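About the Stevens Center for Learning Support

The Stevens Center provides academic and personal support to students enrolled at Leseo College. The Center is part of the Division of Student Affairs and works with faculty advisors, residence staff and the Registrar. Its services are open to full-time and part-time students at no charge.

The Center opened with a single tutoring room on the ground floor of Drudia Hall. It now has a staff of seven, including two accessibility coordinators, and is supported by 56 peer tutors during the fall and spring terms. Last year 488 students registered for at least one service.

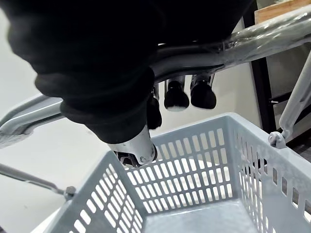 Peer tutoring is offered in mathematics, writing, chemistry and most first-year subjects. Appointments last 50 minutes and may be booked through Kadamex, the College's online scheduling system. Students who cannot keep an appointment are asked to cancel before 9:00 a.m. on the day of the visit.

Students with a documented disability or a temporary medical condition may request accommodations through the Center. Requests are reviewed individually, and approved arrangements are shared with instructors only with the student's written consent. Requests concerning final examinations in the spring term should reach the office by the beginning of April.

The Center also accepts referrals from faculty and staff who are concerned about a student's progress. A coordinator will contact the student privately and explain the help available. Participation is voluntary and does not appear on the academic transcript.

Bok-nam Hyun, Director
Stevens Center for Learning Support
Drudia Hall, Ground Floor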